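Orkumano Greifervergleich, Handgelenkkamera

Stand: 4/16/20
Ansprechpartner: Bảo Dương

Inhalt

Der Datensatz enthält 462 Greifversuche mit zwei Fingerpaaren am selben Arm. Aufgenommen wurde mit der kleinen Kamera am Handgelenk, dazu kommen Gelenkwinkel, Fingeröffnung und Motorstrom. Gedacht ist er für den Vergleich der Fingerformen und für Leute, die ihre eigene Greifpunktschätzung an schwierigen Objekten testen wollen. Für das Training eines großen Modells ist er zu klein.

Fingerpaare

Paar A heißt intern Codstead. Die Finger sind schwarz und laufen in einer kantigen Spitze aus. Paar B heißt Oltetti, ist breiter und vorne abgerundet. Beide Paare sitzen auf demselben Adapter und werden mit dem gleichen Controller gefahren. Der Öffnungsweg ist in der Software für beide gleich begrenzt, auch wenn Oltetti mechanisch etwas weiter aufgehen könnte.

Von den 462 Versuchen entfallen 165 auf Oltetti, der Rest auf Codstead. Die Ungleichheit kommt daher, dass der Adapter für Paar B erst im zweiten Block fertig war. Wer Erfolgsquoten vergleicht, sollte nur Objekte nehmen, die mit beiden Paaren gefahren wurden. Die Spalte both_pairs in episodes.csv markiert sie.

Objekte

Die Objekte sind in 3 Klassen eingeteilt: kantig, weich und glatt gewölbt. Die dritte Klasse macht die meisten Probleme. Helle, glatte Flächen haben in der Handgelenkkamera wenig Struktur, und die Tiefenschätzung liefert dort Löcher. An Rändern und Rippen ist sie deutlich besser, deshalb liegen die vorgeschlagenen Greifpunkte bei dieser Klasse fast immer am Rand. 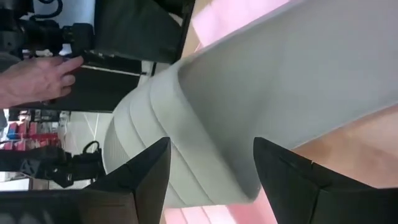

Abb. 1: Handgelenkkamera, Finger geöffnet am gerippten Rand eines weißen Formteils.

Bei solchen Formteilen entscheidet der Anfahrwinkel mehr als die Schließkraft. Kommt der Greifer schräg an, sitzt oft nur eine Fingerspitze auf einer Rippe und die andere rutscht über die glatte Seite ab. Im Log sieht man das am Motorstrom, der einseitig ansteigt und dann wieder fällt. Diese Fälle sind mit slip gekennzeichnet. Ein abgebrochener Versuch ohne Kontakt bekommt das Label no_contact.

Aufnahme

Die Versuche wurden im Labor Echevarría in 2 Blöcken gefahren. Der Arm wurde von Hand geführt, bis die Finger vor dem Objekt standen; das Schließen übernahm der Controller. Der Arbeitsbereich wurde zwischen den Versuchen nicht aufgeräumt. Im Hintergrund können deshalb Personen, Hände, Taschen, Regale und weitere Geräte auftauchen. Wer Hintergrundsegmentierung braucht, muss sie selbst rechnen, Masken sind nicht enthalten.

Die Kamera dreht mit dem Handgelenk mit. Die Bilder sind nicht aufgerichtet, oben im Bild ist also nicht unbedingt oben im Raum. Die Lage der Kamera zum Flansch steht in calib.yaml, getrennt für jeden Block. Bitte nicht mischen: Die Kamera wurde zwischen den Blöcken abgenommen und neu verschraubt.

Dateien

episodes.csv: eine Zeile pro Versuch, mit Fingerpaar, Objektklasse, Label und Block
frames/: Einzelbilder der Handgelenkkamera, ein Ordner pro Versuch
joints/: Gelenkwinkel und Fingeröffnung
current/: Motorstrom beider Finger
calib.yaml: Kameraparameter und Lage zum Flansch

Bekannte Fehler

Die Belichtung läuft automatisch. Wenn ein helles Objekt nah vor der Kamera steht, regelt sie nach, und die schwarzen Finger verlieren Zeichnung. Helle Flächen im Hintergrund können ausbrennen.

Die Zeitstempel von Bild und Motorstrom kommen aus verschiedenen Uhren. Im ersten Block ist der Versatz nicht konstant. Das Skript align.py richtet beide am Beginn der Fingerbewegung aus, was für die Labels reicht, für eine Kraftregelung aber nicht.

Geplant

Im Juli soll ein weiterer Block mit Oltetti folgen, vor allem für die Klasse glatt gewölbt. Die Spaltennamen bleiben gleich. Fehler in den Labels bitte mit Versuchsnummer an Bảo Dương melden.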